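README: equipment plan, cloth handling setup
Zirine site, second round of purchasing

Maintained by Hoi-yan Yip. Ask me before you edit the totals, Tien-fu has his own copy and they drifted apart last time.

What's in this folder

budget sheet (current)
quotes, Undex and Troreo
parts list for the hand-held grippers
old sheet from the spring, keep, don't use

Status

Approved: 2 more hand-held grippers, with fingers.
Waiting: fisheye lenses, quote from Troreo good until end of May.
Not approved: second round table. Zsófia wants it, King-fai says put it in the next round. Leaving the line in at zero.

What we are buying for

Cloth only. Sheets on the floor, shirts on the table. No rigid objects in this round, so no force sensor, take that line out if you see it come back. Big sheets need two grippers going at once, so plan units in pairs. A shirt on the table can be done with one.

Floor and table work, same site:
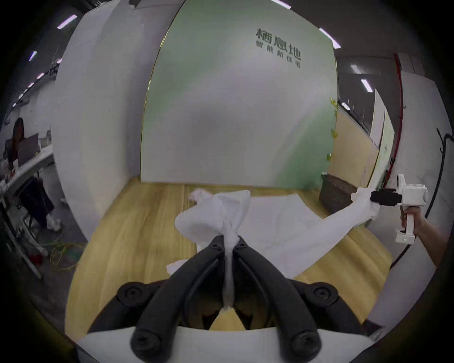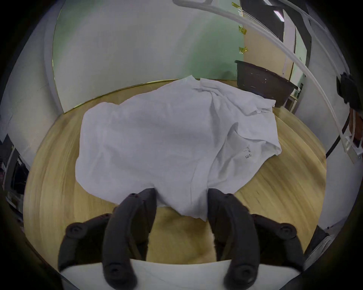
Grippers

Quote from Undex is per unit, body and fingers together. Tsai quotes fingers separate, looks cheaper, isn't once you add the screws and pivot caps. Go with Undex unless the lead time slips past 15 working days.

Spare fingers: 3 sets. We had one set in the spring and lost most of a week to it. Tips wear first, linkages are fine so far. Check that the screws are the same size as the old ones befor signing.

Handle bodies: white housing, same as now. Don't pay extra for color.

Cables and power

Under-budgeted every time. Need:
longer data cables for the floor area, the short ones pull when you go out to the far corner of a sheet
a charger per pair
cable ties, a lot, put it under consumables

Yuk-lan is pricing the cables seperately. Her number goes in row 118, nowhere else.

Cloth

Cheap line but it adds up. Plain white sheets, plain T-shirts, mixed sizes. A small logo is fine. Want colored and striped ones next, darker fabric too. Laundry is not in the budget, currently comes out of petty cash, needs fixing.

Storage

One bin per cloth type. Lids. Shelf space is agreed with the building, no rent on it through this round.

Open questions

Does the Troreo price include mounts? Emailed, no answer yet.
Who signs for deliveries when Yuk-lan is out.
Warranty on hand-held units, Undex says normal use only. Need that in writing, ours get dropped.
Import tax on the lenses, Tien-fu checking.

Changes since last version

Force sensor removed.
Spare fingers moved up from consumables to equipment.
Undex quote updated, old one is still in the quotes folder with "old" in the name.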